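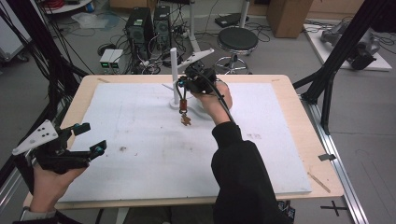
What is the best thing to put on top of a work table?

A sheet of white foam board, a little smaller than the table, laid flat and left there.

I have held this opinion for years and I will hold it at anybody's table, including yours! My own lives on a plain light wood table in the back room in Esdale, with a strip of the wood showing all around, and I love it more than any mat, cloth or cutting surface I have ever paid real money for.

Start with small things. Drop a black screw on a wood tabletop and it slides into the grain, the knots, the shadow of your own elbow, and you're patting around for it like someone who has lost a contact lens. On white board it sits there looking enormous. The same goes for beads, watch parts, bits of copper wire, the brown star sequins my niece sews onto everything (I still find them in my shoes). You stop hunting and get on with the job.

Then there's the feel of it. Foam board gives a little. Put down something metal and you get a soft tap instead of a clack, and if you work in the evening with somebody asleep next door, you'll come to appreciate that tap. I do most of my repairs after 9 p.m., so I speak with feeling.

My friend Hala Soliman disagrees with me about nearly all of this. She bought a Rostow bench mat, thick and dark green with a printed grid, and she's very happy with it. Fine! It's a handsome mat, and for knife work she's right, because a blade goes through foam board in a second and leaves a groove that catches every pencil you own from then on. I keep a scrap of hardboard for cutting. But dark green swallows anything dark, and I've watched her tilt a lamp three different ways to find a washer.

The usual complaint is that white gets dirty. Of course it does. Gray smudges turn up wherever your wrists go, and there will be some little dark mark off to one side that no eraser will shift. I say leave them. A spotless board makes me nervous, as if I ought to ask permission before setting down the glue. Once it's got a few marks on it you relax and spread out, and when it gets truly grim you flip it over and have a whole new table.

A few things I'd insist on. Buy the thick kind, because the thin kind curls. Don't tape it down, you'll want to lift it and tip the crumbs off. Keep hot tools and full mugs somewhere else entirely (a stool pulled up beside the table is perfect for the mug). And get one big sheet instead of two small ones, since the seam between two sheets eats needles.

Mine has been down since January and I haven't flipped it yet.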